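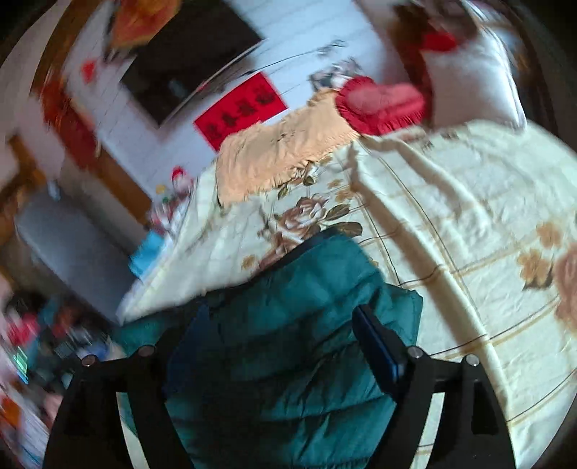
Brutunex hand gripper kit, worth it?
Grippers & End Effectors > Buying advice

tassie_torque
Mon 17 July
Anyone here own the Brutunex handheld? The one you hold yourself, two fingers, wide lens cam on top. Gredeteck have it at 599, or 531 if you take it without the case. Want it for clothing work. Folding, picking up off a bed, puffer jackets, doonas, that sort of thing. Cheaper ones I've tried just skate over nylon. Does the finger pad grip quilted stuff or not? Need to order this week if I'm going to.

mudguard88
Yes and yes. Had mine since March. Pads are good on puffy fabric, you come in with the fingers wide, get the pad against a channel and close slow. Go fast and it pinches air. Crossbar screws want checking now and then, mine backed out a bit after a fortnight. Dab of threadlocker, fine since.

ozpickplace
Going to disagree. 599 is a lot for printed-looking plastic and a trigger. I sent mine back. Grip was ok on cotton, rubbish on anything shiny. And the trigger spring is way too stiff, my hand was cooked after half an hour.

mudguard88
What pads did you have on it? The first batch shipped with the hard ones. Newer ones are softer.

ozpickplace
No idea, whatever was in the box. Shouldn't have to do homework on pads at that price.

tassie_torque
Fair point. Is the softer set extra?

mudguard88
13 bucks a pair from Gredeteck. In the box now I think, but ask them. I wouldn't swear to it.

kelp_and_solder
Whats the lens like? I do small rooms, bedrooms mostly, and with the fisheye you get everything, walls, door, telly, all bent round. Good for context, bit of a pain if you want straight edges. Also smears if you swing your arm round. Slow down is the answer but try telling that to someone on job number forty.

ozpickplace
Lens is the one part I liked. Blur is on you not the camera.

kelp_and_solder
Partly. Dim rooms are worse. Open the curtains.

nbn_survivor
Seconding the stiff trigger. I took out one of the return springs (theres two) and it's heaps better. Probably voids the warranty, didn't ask.

mudguard88
Don't do that if you're picking up anything heavy, fingers won't open back up properly. For jackets sure.

tassie_torque
How does it go with Kernel? Thats what our recordings have to end up in.

nbn_survivor
Works. Import is clunky. It wants one folder per session and falls over if theres a space in the folder name. Lost an arvo to that. Calibrate first, every time, even if you only put it down for lunch.

kelp_and_solder
Kernel import got better in the last update. Still no batch rename though.

ozpickplace
Still reckon the older La gripper does the same job for less if you can find one second hand. Narrower opening but the trigger is lovely. Mine's been dropped on tile more times than I want to admit.

mudguard88
The La won't open wide enough for a bunched up puffer. Tried it. You end up scooping at the edge and the whole thing slides across the bedspread. Great for t-shirts and socks.

ozpickplace
So flatten the jacket first?

mudguard88
Kind of defeats the point if the task is picking it up bunched mate.

ozpickplace
Depends on the task. Mine starts flat.

tassie_torque
Mine starts however it lands. Ok so leaning Brutunex, no case, soft pads. What's shipping like?

nbn_survivor
5 days to Hobart for me. Courier left it behind the wheelie bin.

kelp_and_solder
Get the case. The finger tips stick out and the left one on mine snapped in a backpack – replacement took ages to turn up.

mudguard88
Or a towel and an old esky. That's what I use.

tassie_torque
Esky it is. Ordered, 531 plus a spare pair of pads just incase. Will post back once I've done a few jackets.

ozpickplace
Keep the box for the return lol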